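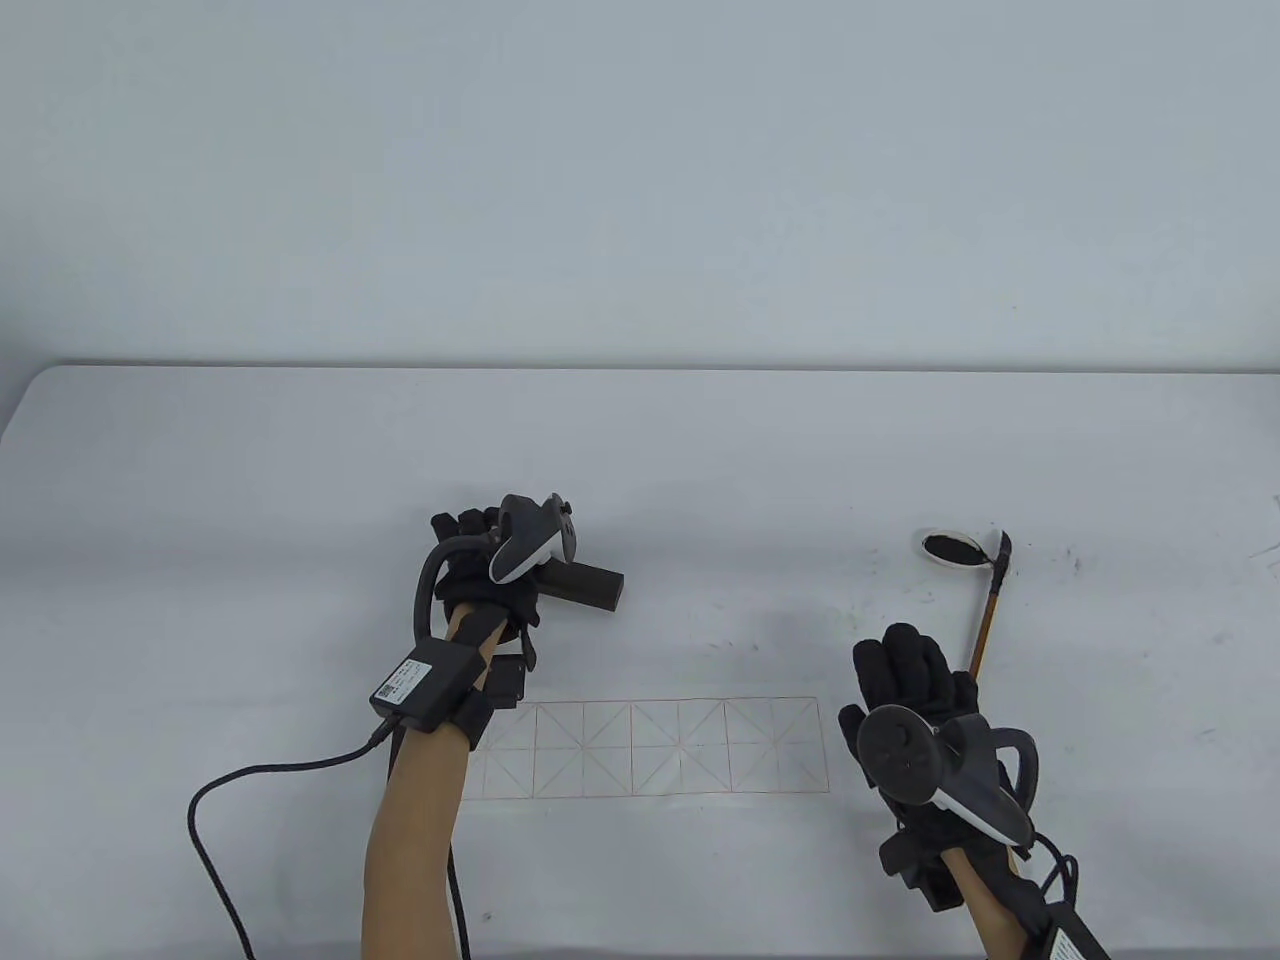
Gloves on, dark wood block in the left hand.

Kavel Grip 6 Work Gloves Review

Last updated: December 4, 2021

The Grip 6 is a thin knit work glove with a coated palm, sold by Kavel for assembly and light shop use. I wore one pair through March and kept a second pair in the bag for comparison.

Fit is close. My hand is at the top of the medium range and the medium was right. The cuff is short and ends at the wrist bone, so it does nothing for the forearm. Finger length runs slightly long on the little finger.

Grip on dry wood and bare steel is very good. On oiled steel it drops off quickly. The Trajkovski glove I used before holds better with oil but is noticeably stiffer, and small screws are a chore in it. With the Kavel I could start an M4 nut by feel.

Wear was tested on a simple rig: the palm dragged over 120-grit paper under a fixed weight. The coating broke through at 1,440 strokes. Kavel claims 2,000 but does not state the grit or the load. In daily use the first failure was the seam at the base of the thumb.

Washing at low heat caused no visible shrinkage. After roughly 10 washes the palm felt slicker. Touchscreen response is poor, and worse with the index finger than the thumb.

Recommended for dry work. Look elsewhere for anything oily.

14 shares | 2 comments

Chibuzor Isah
Same thumb seam went on mine. Did you try the Haveo pair?

Danjuma Adebisi
Large is too loose in the palm. Size down if you are between sizes.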